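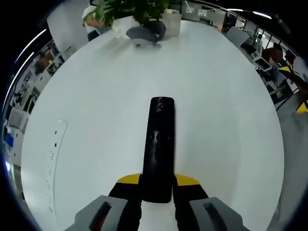

Selon Kohei Ichikawa, le kit Trustness ne vaut pas son prix si on doit refaire le calage des doigts chaque matin. Il me l'a écrit hier soir, après avoir lu mes premières notes, et je voulais commencer par sa remarque parce qu'elle change un peu l'ordre des essais.

Mardi 5 novembre 2024. Essai du kit de préhension manuelle Trustness, prêté par la société Leone jusqu'à mi-décembre. Table ronde blanche, côté vitrage.

Rappel de l'offre : 2 000 euros hors taxe pour la pince tenue à la main, le logiciel d'enregistrement et une session de formation à distance. Le support après la première année est en option, 609 euros. Je n'ai pas trouvé dans le devis si les doigts de rechange sont compris. À demander à Leone.

Matin. Calage selon la notice, chapitre 4. La traduction française est difficile : « serrer jusqu'à la rencontre » veut dire, je pense, jusqu'au contact des deux doigts. La version anglaise est plus claire, je conseille de travailler avec elle. J'ai fait le calage deux fois. La première fois, j'avais oublié de remettre le zéro dans le logiciel et toutes les ouvertures étaient fausses.

Ensuite, série de prises et de déposes au même endroit. Le logiciel annonce une capacité de 500 séquences avant qu'il faut vider la mémoire, je n'ai pas vérifié. Le transfert vers le poste est lent, et la barre de progression reste bloquée vers la fin, puis tout arrive d'un coup. Les fichiers s'ouvrent sans erreur.

Prise en main : correcte, mais le poignet fatigue. Ellon propose pour son propre kit une poignée plus inclinée — je l'avais essayée à Detholm au printemps et je l'avais trouvée plus confortable. Par contre leur logiciel ne permettait pas de renommer les séquences, et celui de Trustness le permet.

Pour répondre à Kohei : je n'ai pas encore de mesure sur la dérive du calage. Je laisse la pince réglée ce soir sans rien toucher et je relève l'ouverture demain avant de faire autre chose. Si l'écart dépasse la tolérance de la notice, il a raison et je le signale à Leone.

À faire :
Demander le prix des doigts de rechange et le délai.
Relever l'ouverture au démarrage, chaque jour de la semaine, et noter qui a utilisé la pince avant.
Essayer avec un objet souple, la notice ne parle que des objets rigides.
Retrouver mes notes de Detholm pour comparer les deux poignées.

Question ouverte : la licence est-elle liée au poste ou à la pince ? Le devis dit « par équipement », et je ne sais pas comment il faut le comprendre.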